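Print | E-mail

Notes for the Wednesday talk, Pernwood

Hi everybody, thanks for coming in out of the rain! Start with how I got into green building (keep it short, Leonardo Donati has heard it twice).

The school job at Skolidel. 206 pupils, one old boiler, and windows you could feel the wind through. We had 3 meetings before anyone let me talk about shade. Say the bit about the trees on the south side, people like that.

Then insulation. Go slow! Ask who has been up in their own attic this year. Wait for hands.

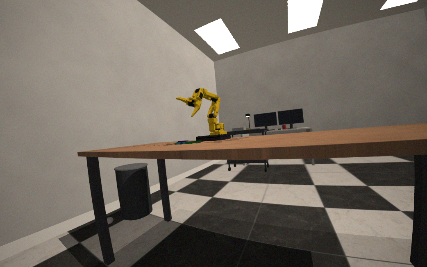 Okay, so after the attic I move on to daylight, and I want to give Holger Skjelbred credit for the deep window sills at Sirkholm, his idea from the start. Kids sit in them and read. Mention the cost, then stop for questions, 5 minutes, and hand over to Ekström.

Print | E-mail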